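Chapter 6
Setting Up and Maintaining a Tabletop Picking Cell

Pauline Pilkington

6.1 Scope of the chapter

A picking cell is only as reliable as its mounting, its calibration and the condition of its wearing parts. The procedures below are written for the Cirska arm on a Prerell base plate, as used in the teaching laboratory at Cerkitz. They apply with small changes to any light arm fitted with a parallel gripper. Readers should have completed the safe isolation exercise in Chapter 5.

The order of work is fixed: base plate, arm, gripper, work surface, reference items. A fault found at any stage is corrected before the next stage begins.
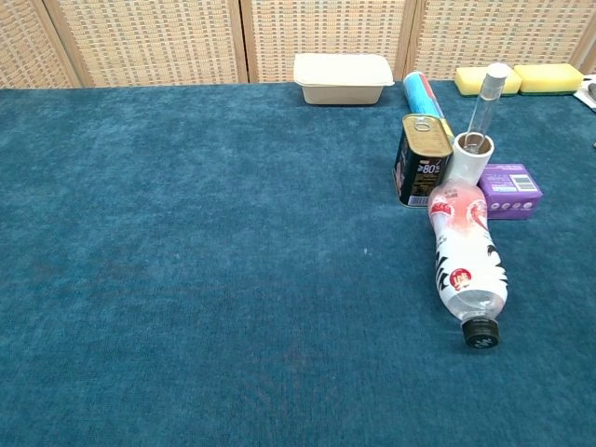

Calibration of the gripper is checked against a set of reference items and repeated every 12 weeks, or after any collision. The set must cover the range of shapes and stiffnesses that the cell will handle. Rigid items such as a tin can test the closing position; kitchen sponges test the force limit, as an excessive setting shows up at once as deep compression of the foam. A drink bottle laid on its side tests the approach angle, and a capped test tube standing in a short cup tests vertical clearance. Cloth coverings are brushed before each check and laid without folds.

6.2 Finger pads

Finger pads are replaced as a pair. Isolate the arm, remove the retaining screws and clean the seat with a dry cloth. Fit the new pads, then run 80 open and close cycles with no load before repeating the calibration. The Hegedűs method for measuring pad wear is given in section 6.4.

Record the date and the pad batch in the cell log.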